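Cundow Room Assistant review: two weeks with a robot that folds your jacket

Rating: 2 out of 5

The Cundow sales page promises "a tidy room by the time you're back from breakfast." I've been reviewing home and light commercial machines long enough to read that kind of line twice. Whose breakfast? How long do they eat?

The Room Assistant is a wheeled robot with white arms and black grippers, offered on a rental plan to small hotels and to people who let out furnished apartments. Cundow handles the hardware. The software that decides what to pick up and how to fold it comes from Irkside, and you will get to know both support desks, each of which is sure the other one should be taking your call. The monthly rate on the entry plan is $642, with a setup charge of $3000 on top, and the setup charge doesn't come back if you cancel.

What you get for that

The list of tasks is shorter than the brochure makes it look. On the entry plan the robot will pick up clothing from a bed or a chair, fold it, and stack it. It will put pillows back against a headboard. It will collect light trash if the trash is somewhere it can reach. It won't change sheets, it won't vacuum, and it won't touch the bathroom. Bed making is listed as "coming soon," and has been since I first looked at the site in May.

Delivery was fine. Two crates, a long but readable manual, and a setup visit that took most of a morning. The installer was polite and spent a lot of it walking the robot through a map of the room. Any time you shift a large piece of furniture, you're supposed to redo that map. I moved an armchair on purpose to see what would happen, and the robot stopped short of it and asked for help through the app. I'd call that a pass. It's also a nuisance if your guests ever move a chair, and guests always move chairs.

Clothes

Folding is the headline feature, so I spent most of my time on it. With towels and cotton T-shirts it does well. The folds are square, the stack stays up, and I had no real complaint besides the pace.

Jackets are another story. A thin nylon shell gives the grippers very little to work with. The fabric slides, the sleeves go where they like, and the robot has to find a landmark before it can start. It usually goes for the collar, pinches up a bit of cloth, and then thinks about it. I do understand that this is a hard problem. I also understand that I could hang the thing up in the time it takes the arm to get into position.

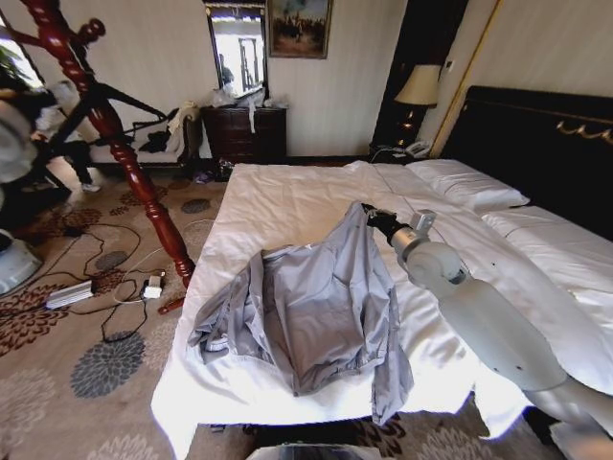
My slowest jacket took 22 minutes from first touch to finished fold, and one sleeve was still sticking out of the stack. The fastest was much better than that, but I couldn't get the same result again under what looked to me like the same conditions. Irkside's advice was to spread each garment flat before starting. If I'm standing at the bed spreading a jacket flat, I have already done the annoying half of the job.

Color seemed to matter too. Pale clothes on pale bedding gave it more trouble than dark clothes did, at least in my room. Cundow told me lighting could be the cause and suggested opening the curtains. I opened the curtains. It was a little better in the afternoon and no better in the morning, so make of that what you will.

Noise, space and safety

The arms are quieter than I expected. You hear a low whir and a click when the gripper closes, and I could take a phone call next to it. It does want floor space, though. The manual asks for a clear lane on at least one side of the bed and says to keep cords out of it, which is easy to write and hard to do in an older room with too few outlets.

I never felt unsafe near it. When I stepped in close the arm slowed and then stopped, every time I tried. Full credit for that — it's the part of the product that feels finished.

The app

Skip the phone version and use the tablet. The phone version logged me out constantly and buried the pause button two menus deep. Job reports are cheerful to a fault. A jacket left in a heap was logged as "completed with variation."

Against the competition

The only other machine I've had on similar terms is the Cluvberg, which is a single arm on a fixed base. It does less and costs less, and it doesn't pretend to roam. For folding towels in a laundry room I'd take the Cluvberg. Bang has a rental in the works too, but they wouldn't lend me one, so I have nothing to say about it yet.

Should you rent it?

If you run a small hotel and hope this will cover a housekeeping shift, no. You'll still need the housekeeper, and now the housekeeper has to work around a robot. If you want something in the lobby brochure that your neighbors don't have, that's a marketing expense and you can judge it as one.

I've asked Cundow whether the bed making update will be included in the entry plan or sold separately. Their reply came on a Sunday and said pricing was "being finalized." I'll update the rating if the answer is good.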